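Subject: Re: Reading copies for the Wyss pamphlets volume

Dear members,

Following the query copied below, I can confirm the arrangements for the second volume of the Vandthorpe Library of Political Tracts, which collects the Wyss pamphlets on the corn duties and the two later letters to the electors of Lundach.

The text follows the first printings throughout. Spelling has been left as it stands, but the long s has been replaced and obvious printer's errors are corrected and listed at the back. The introduction runs to 95 pages and deals mainly with the quarrel over the duties and the author's break with his party. The notes have been revised since the draft circulated in June, and page references in that draft should no longer be cited.
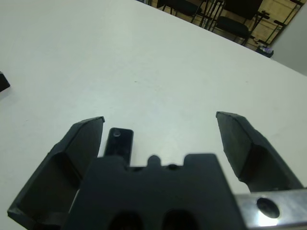

White table with a few faint marks on its surface.

Members who wish to review the volume should write to the series office, stating the journal for which the review is intended. Reading copies are supplied as bound proofs and may not be quoted without checking against the finished book. The index is not included in the proofs.

With regard to the Luseck manuscript, the editors examined it and decided against printing it in full. Extracts are given in Appendix 3.

Yours sincerely,
Eleri Trevor
Series Editor

> Dear all,
>
> Could the series office say whether the second volume will reprint
> the letters to the electors complete? The old collected edition
> leaves out the passage on tithes, and its note on p. 221 refers to
> a manuscript at Luseck that I have not seen printed anywhere.
> I would also be glad to know how to apply for a reading copy.
>
> With thanks in advance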